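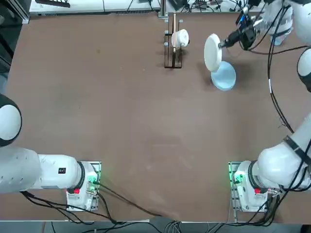
*Moya plates in white and light blue.*

# Nulta dish rack and Moya plates

Page updated 2020-08-04 (new batch of racks in, and I've rewritten the washing bit)

Hello, and welcome to the rack page! If you've come over from the Trumach front page you'll already know I sell a very small number of kitchen things, and that I only sell them once I've lived with them long enough to get bored of them. I haven't got bored of the Nulta yet. It's a black wire dish rack, rectangular, nothing folding or sliding or clipping on, and it's the one I reach for on the days when the sink is full and I can't face drying up.

You can buy the rack by itself, the plates by themselves, or both together as the Plilline bundle (named after the old Plilline rack I used to stock, which some of you still write to me about, and which is sadly never coming back). The bundle is the cheapest way to do it if you want both. If you've already got a cupboard full of plates, please don't buy more on my account, just get the rack.

## What you get

**Rack on its own**

- One Nulta rack, black wire
- A flat card sleeve, which you can put straight in the recycling
- My care note, which is mostly the text further down this page

**Plates on their own**

- One white Moya plate and one light blue Moya plate
- Paper wrap between them

**Plilline bundle**

- All of the above in one box. The bundle weighs 1000 g packed, so it goes as a normal small parcel

I don't send a drip tray with it. I did try one for a while, and everybody who wrote to me said the same thing, that it ended up under the sink with the spare bulbs. A folded tea towel does the job, and you can put it in the wash afterwards.

## About the plates

The plates are round and they come in two colours, white and a light blue. It's a very quiet blue, paler than the one on my old tea set, and I'd call it closer to a cloudy morning than a swimming pool. On a brown tabletop it shows up nicely next to the white one, and I like having the two to tell whose toast is whose.

They're 193 mm across. I know that's an odd number! I measured the first ones I had with a dressmaker's tape, got 193, didn't believe it, measured again with a proper ruler and got the same. It's a good size for toast, a sandwich, a slice of something, or a child's tea. It's too small for a roast unless you're a very tidy eater. I get asked if there's a dinner plate to match, and there isn't one at the moment. I'd love to do one, but the small ones have to pay for it first.

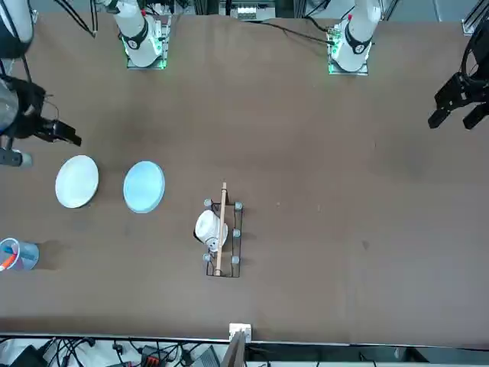 ## Picking your colours

The standard pair is one white and one light blue, and that's how they leave me unless you say otherwise. If you'd like two white or two blue, put it in the order notes and I'll swap them over at no extra cost, as long as I've got the stock. Most weeks I have. In April I ran out of the blue for a good while and had to disappoint a few people, so I keep more of it back now.

I don't do a black one to match the rack. I tried a sample and every crumb showed.

## How I load the rack

People ask me this more than I ever thought they would, so I'll tell you what I do and you can ignore any of it.

1. Wash the plates first, before the cups and the greasy things, and let each one run off over the sink for a second.
2. Stand them on edge. A plate lying flat in a rack keeps a little puddle in the middle and you'll be tipping it down your sleeve later.
3. Start at the far end and work back towards yourself. I went years doing it the other way round and reaching over wet plates with my cuffs in them.
4. Leave a gap between one plate and the next if you've got the room. They dry faster, and you won't chip a rim pulling one out.
5. Glasses and mugs go upside down wherever there's space left. Pans I dry by hand, they're too heavy for it and they take up the whole thing.

I leave everything overnight and put it all away while the kettle's on. If you're the sort who dries up straight after, I admire you, but you probably don't need a rack.

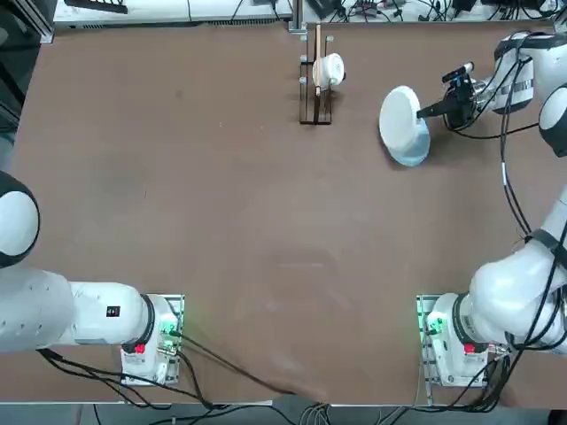

Where you keep the rack makes more difference than which rack you buy, and I'll say that even though I'm the one selling it. Mine lived right beside the taps for months and I was forever knocking it with my elbow and moving it to wipe underneath. Then I pushed it right back, and it was so much better. Have a look at how it sits near the far edge of that brown table, with the big stretch in front left open: that's the idea. You want a clear bit of surface between you and the rack so you can bring a plate in at whatever angle you like, and you still have somewhere to chop an onion. If your worktop is a shallow one you might have to turn the rack side on, and that's fine too, it doesn't mind which way it faces.

The footprint question comes up a lot, so here's my rule of thumb. Leave yourself 200 mm of clear worktop in front of the rack, as a minimum, and more if you can spare it. I cut a strip of newspaper to that depth and laid it down in my own kitchen before I settled on a spot, and I'd recommend doing the same before you order. It takes a minute and it's saved a few people a trip to the post office with a return.

## Looking after it

The rack is thin black wire, and like any wire rack it'll be happiest if it gets dried off now and again. Once a week I take everything out, turn it upside down over the sink and go round the corners with an old toothbrush and a drop of washing up liquid. The corners are where the tea-coloured stuff collects. Rinse, shake, wipe with a dry cloth, done.

Please don't use a metal scourer on it. You'll scratch the black and then you'll be cross with both of us. If you live somewhere with hard water and you get white marks, a cloth with some vinegar on it will shift them, but rinse it well afterwards or the kitchen smells like a chip shop all evening.

The plates I wash by hand with a soft sponge. I don't have a dishwasher so I've never tested them in one, and I won't tell you they're fine in something I haven't tried.
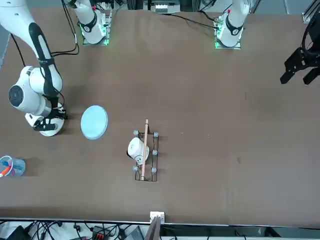
## Questions I get a lot

**Will my own plates fit the rack?**
If they're side plates, very likely. Big dinner plates will stand up but they do tower a bit, and I'd put those in first and keep the small ones nearer to you. Very deep bowls are a squeeze. If you're worried, send me the measurement across the widest part and I'll try something the same size from my own cupboard.

**Does it wobble?**
Not on a flat surface, in my kitchen. If your worktop has a ridge or a draining groove, check where the feet would land. A folded cloth underneath sorts out most of it.

**Can I use it for something else?**
Please do! I've had letters from someone who keeps envelopes in one, and someone else who stands baking trays in theirs inside a cupboard. I used mine for seed packets one spring when I was between kitchens.

**Is there a white one?**
No, only black. I asked, and the smallest order they'd take was more than I could fit in the spare room.

**Do you wrap things as presents?**
I'll put brown paper round the box and write a note if you ask. I'm not much of a hand with ribbon.

## Stock and postage

I have 200 racks in this batch and I don't expect another before the winter, so if the button says sold out, leave me your email and I'll write to you when they're back. The plates come in separately and are usually easier to get hold of.

I pack orders in the mornings and walk them down to the post myself. If something turns up bent or broken, send me a photo of it and keep the box, and I'll post you another. If you just don't get on with it, that's all right too, give it a wash and send it back within the month and I'll refund what you paid for it, minus the postage.

Order notes go in the little box underneath the basket. That's the place for colour swaps, gift notes and anything the postman ought to know about your gate.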